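Comparing two sets of gripper fingers without fooling yourself

You have two kinds of fingers, one kind of patience, and a supplier page that says both are "ideal for general handling." The steps below are how we settled it between the Allia fingers (soft, ribbed, pricey) and the Mosoti ones (stiff, cheap, ugly) on our hand-held grippers. Allow an afternoon. Allow a second one if you skip step 1.

1. Calibrate both grippers first. Open and close each one fully ten times and check that the width reading comes back to zero. Ours drifted after 183 cycles last January, and we spent a good while blaming the fingers.

2. Pick dull objects. Boxy plastic housings are excellent, as they have flat sides, a few vents and no opinions. Leave the stuffed animals alone. Any gripper can hold a stuffed animal.

3. Fix the start position. Tape a corner on the table and put the object back in it every time. "More or less there" will ruin your numbers by lunch.

4. Write down what counts as a drop before you start. We used: object leaves the fingers, or turns far enough that you'd be embarrassed to show it to someone.

5. Do 300 grasps per finger set, in blocks, and swap sets between blocks. People get better at this as they go, and whichever set goes second will look like a genius.

6. Log to Cuvine or a plain spreadsheet. Cuvine stops at 2000 rows on the free plan and mentions this at row 2000.

7. Try the two-person version. One operator steadies the object while the other closes on it from the far side. Keep the markers facing up and out of each other's way – a covered marker means a lost track, and a lost track means doing it again.

If your results come out within a few drops of each other, buy the cheap ones. We did, through Buvico, and put the savings toward more tape.

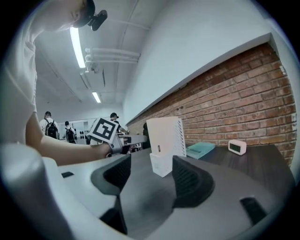
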